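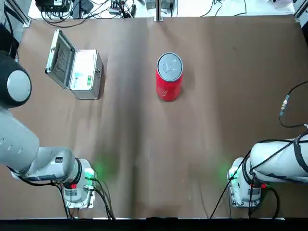

Author: Course instructor, Manipulation Laboratory, Cludton
Last revised March 4, 2019

Unit 7. Comparing Grippers on a Two-Arm Cell

Reading before the session: Unit 6, sections on flange frames and payload. Bring your calibration sheet. Groups without a signed sheet start with the calibration exercise and run the comparison in the second hour.

7.1 Purpose

The unit compares two end effectors on the same pair of arms: the Govari parallel gripper with its standard black fingers, and the Rimus gripper with compliant fingers. The quantities of interest are grasp success, object displacement during closing, and time from command to stable hold. Arm accuracy is not under test. It was covered in Unit 5 and is assumed to be within the limits found there.

7.2 Test objects

The two main objects are a red can and a silver aluminum case with a hinged lid. They were picked because they fail differently. The can has a small footprint and tips when the fingers close off center. The case is stable, but its lid moves on a hinge, so the finger path has to follow an arc. A straight lift in z will drag the box or slip off the lid edge.

Brown kraft paper covers the table. It gives a matte background for the cameras. Creases in the paper change the local height slightly, so contact heights should be measured at the object position and not taken from the table frame.

7.3 Setting the tool center point

Each gripper has its own TCP file. Load it before moving either arm. The most common error in past sessions is a correct gripper with the previous group's TCP, which shows up as a constant offset along the tool axis.

Check the TCP by touching a fixed point from three wrist orientations. If the readings disagree, repeat the Bárány procedure from Unit 6 before continuing. Do not correct the offset by editing waypoints.

7.4 Controller settings

Run both arms in position mode for the approach and switch to force-limited mode for closing. Use the same approach speed for both grippers. A comparison made at two speeds cannot be used in the report.

Set the collision threshold before enabling two-arm motion. With both tools over the table, cable slack matters: a cable that is long enough for one arm alone may catch on the other during a wrist rotation. Jog each wrist through its full planned range at low speed and watch the loop.

7.5 Two-arm trials

One arm works at the can while the other works at the case. Record each arm in a separate log. If one arm faults, stop both, note the state of each object, and mark the trial as void for both arms.

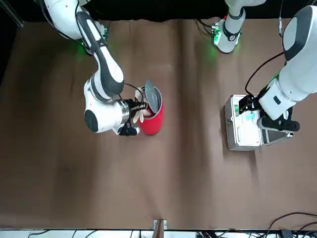
7.6 Recording results

Each group completes 64 trials, split evenly between the grippers. For each trial enter the gripper, object, start pose, outcome, and closing time. Use the outcome codes on the log sheet: held, slipped, displaced, void. A closing time above 3,000 ms counts as a slip even if the object is held at the end.

Report success rates per object before pooling them. Pooled rates hide the difference between the can and the case.

Logs and a two-page summary are due at the start of Unit 8.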